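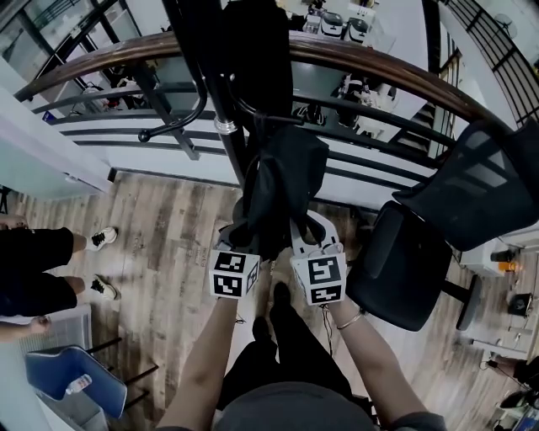 1/11
Right, I finally watched Dağdelen last night and I have far too many thoughts about it, so it's a thread. No big spoilers till post 9, and I'll shout before I get there.

2/11
Quick background if you missed it: it's Sibel Yazıcı's first film since Garisance, which I've bored most of you about already. That one was a small ghost story set in a flat. This is a full-on mountain adventure with bandits and an avalanche!

3/11
Umut Tokgöz plays a tunnel engineer who gets sent up to a village where the old men swear the mountain moves at night. He thinks they're after compensation money. You can probably guess how long that attitude lasts.

4/11
Tokgöz is great, by the way. I'd only seen him in comedies before and he keeps a bit of that, especially in the scene with the mule and the theodolite (had to look up how to spell that). My whole row was giggling.

5/11
The bandits I could take or leave. Ferhat Polat is having a lovely time as their boss, all eyebrows and fur collar, but he's only got 3 proper scenes and one of them is him eating soup. Good soup acting, mind.

6/11
The avalanche. Hmm. Garisance did everything with a door and a bit of wind and it scared me silly. Here we get a big computer snowstorm, and parts of it look like a screensaver. The sound is fantastic though, you feel it in your seat.

7/11
Speaking of seats, I saw it at the Plekell, which has 400 of them and a screen that makes the valley shots look enormous. If it's on near you, go. I know it's coming to Flurnus in March but please don't watch this one on your phone.

8/11
Subtitles are by Areeba Mirani and they're really good, even the songs rhyme. There's a running joke about the word for "drill" that I was sure would get lost and she's found a way round it. My Turkish is patchy so I was very grateful.

9/11
SPOILERS NOW, skip to 10 if you want to stay clean. I loved that we never see inside the mountain. He gets the lamp lit, he looks, we stay on his face, and then it's morning. My brother thinks it's a cheat and we argued about it all the way to the bus.

10/11
Okay, safe again. It's too long, the middle wanders, and the romance with the schoolteacher comes out of nowhere. I'd have happily swapped the lot for more of the old men bickering on that wall.

11/11
Still grinning about it this morning, so I'm giving it a warm thumbs up, just a notch under Garisance. And yes, Ataberk Özkan did the music again. Stay for the credits, his best tune is hidden right at the end and half the room had gone for their coats.

Last updated: 2021-10-15
Filed under: Film chat, World cinema, Threads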